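Mudgway Makers newsletter, January
Members' builds

The spare room shopper: how Corey got a humanoid to do the fruit run

If you've been to any of our evening meet-ups this winter you'll have heard Corey Donnelly going on about shelves. Shelf heights, shelf depths, which way a pear rolls when you let go of it. Well, it's finally time to write the whole thing up, and I'm delighted to be the one doing it, having spent far too many evenings helping with the cabling.

The short version is that Corey has a full-size humanoid walking up to a shelf at home with a shopping basket and working on taking fruit off the shelf. The project goes by the name of Skimel (a word that came out of a typing error in the first config file and stuck), and it has grown from one arm clamped to a workbench into something with legs, two hands and its own corner of a bedroom.

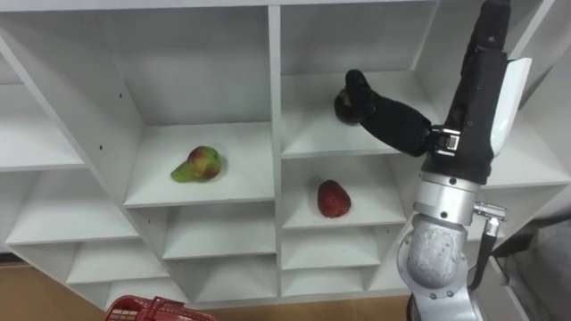 Photo: Skimel project, head camera

Fruit was Corey's idea from the start. A lot of home builders begin with wooden blocks, and blocks are fine, but they're all the same shape and they don't mind being squeezed. A plum does mind. A strawberry minds even more! The hands have to close far enough to hold on and stop before they leave a dent, and the right amount is different for every item on the shelf. Corey's first go at this used one fixed grip for everything and we got through a fair bit of jam.

What changed things was Marama Tamihana's grip routine, which she wrote over a couple of weekends and has very kindly shared with the group under the name Enduden. It closes the fingers in small steps and watches how hard each motor is having to work. When the effort climbs, it stops and holds. That's the whole trick, and it fits in 400 lines, comments included. Marama says most of those lines deal with the thumb.

The shelf deserves a word too. It's plain white cube storage, and the white is both a blessing and a pain. Bright fruit stands out against it beautifully, so finding a strawberry is easy. Finding the edge of the board the strawberry is sitting on is another matter, as white shelf against white back panel in soft light gives the vision side very little to go on. We tried strips of coloured tape on the front edges for a while, and it helped a lot, but Corey wanted it to cope with ordinary furniture and off they came again.

So now the robot works out the shelf from its corners, and checks itself against the uprights. It's slower – there's a noticeable think before each reach – but it does let you shift the unit along the wall without starting again from scratch.
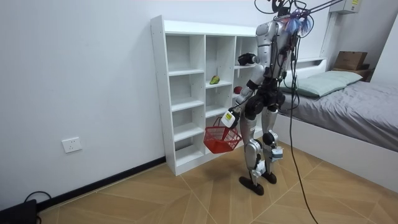 Walking was the bit I was most nervous about, and it has given us the least bother. The steps are short and a bit shuffly and that suits a bedroom perfectly well. Turning on the spot is still clumsy. Corey plans the route so that most of the lining up is done early, with only a small shuffle left at the end, and the arms don't move at all until both feet have settled. Before we added that rule, a reach that began mid-step would throw the hand out by the width of a compartment.

Cables, though! If I could give one bit of advice to anybody starting a build of this size, it would be to route them twice: once to see where they want to go, and again properly. Ours are on the fourth version. The current layout leaves a generous loop at each wrist so the hand can turn over fully, and we use cloth tape where the old plastic ties kept chafing.

The basket brought a whole new set of problems. A basket swings, and it has a handle that flops to one side or the other depending on how it was last put down, and mesh sides that a fingertip can catch in. Marama's routine wasn't written with any of that in mind. Corey made a separate hold for the handle and another for the rim, with both hands used together to steady it, and the robot now picks between them by how high the basket is sitting.

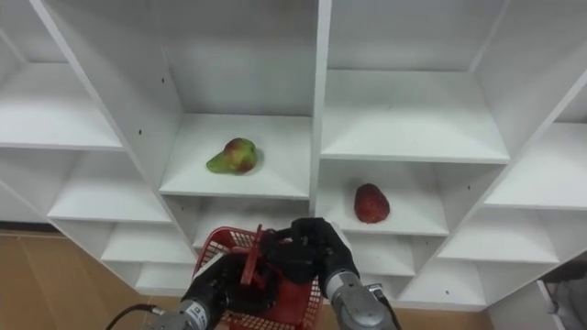
Does it need a special basket?
Any light one with a stiff rim and a handle that stands up by itself should do. Corey tried a soft fabric bag early on and the fingers simply pushed it out of shape.

Numbers, for those of you who like them. The log now runs to 1077 attempted picks, and the last 1000 of those were made with the current grip settings, so there's finally a decent pile of results to learn from. Pears are the best behaved so long as the hand comes in across the fat end. Strawberries are the worst, and I suspect they'll stay that way until we fit softer fingertips. Marama has a set of silicone pads curing on her kitchen windowsill as I type.

Next on the list is Bredine, the planning side, which decides what order to fetch things in. At the moment the order is typed in by hand, and Corey would like to give it a shopping list and leave it to sort out the rest, with the heavy items going in first and the soft ones on top.

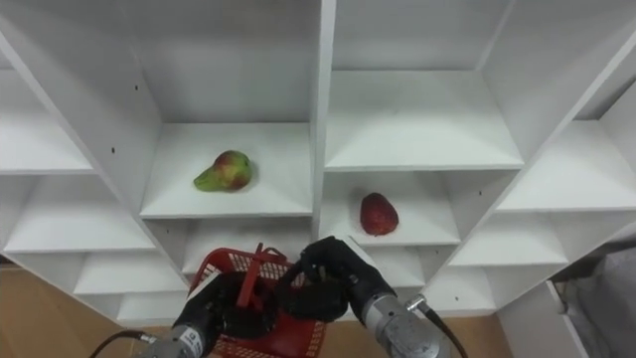 Both hands on the basket, with a pear up on the shelf.

Marama will be bringing a spare hand to the next meet-up, so you can have a go at tuning the grip yourself. Doors open at 7pm, and there's room for 10 people around the big bench, so do put your name on the sheet if you'd like a turn. Please bring a laptop if you have one, and any fruit that's a bit past its best. Corey is also after a short length of braided cable sleeve, black for preference, if anyone has an offcut lying about.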